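Chapter 6
Processors and Sockets

Chapter 5 ended with the case on its side and the side panel off. We now turn to the part that does the calculating. The processor sits in a socket on the motherboard, held by a metal bracket, and almost every repair in Part Two of this book starts with finding it.

By the end of the chapter you should be able to:
find the socket and the memory slots on a board you have not seen before
open and close a retention bracket
lift out a processor and put it back the right way around

The exercises were first written by Kuo-hua Chu for the evening course at Brernbridge and revised in May by Chalerm Khunthong.
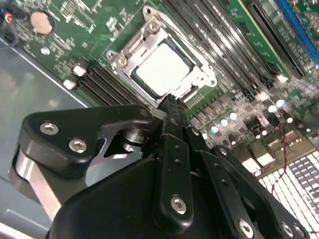
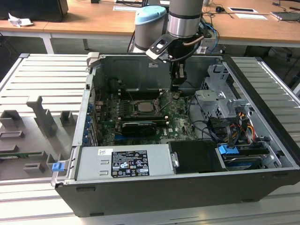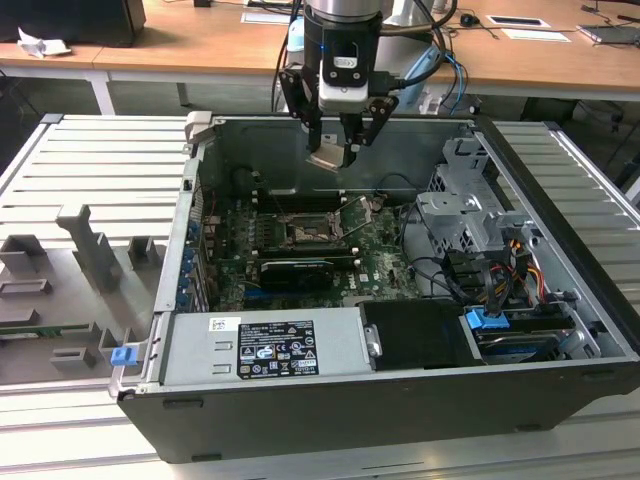 Figures 6.1 to 6.3. The socket and the memory slots near it. In 6.3 the socket is empty.

Page 74

6.1 Before you touch the board

Shut the computer down and pull the power cord. Put on the wrist strap from your Wekora kit and clip it to bare metal on the case. Hold a processor by its edges only - never by the flat top or the contacts underneath.

Look for the memory slots first. They are long and easy to spot, and the socket is usually close by. Draw a quick plan of the board in your notebook and label both. You will need the plan again in Section 6.4.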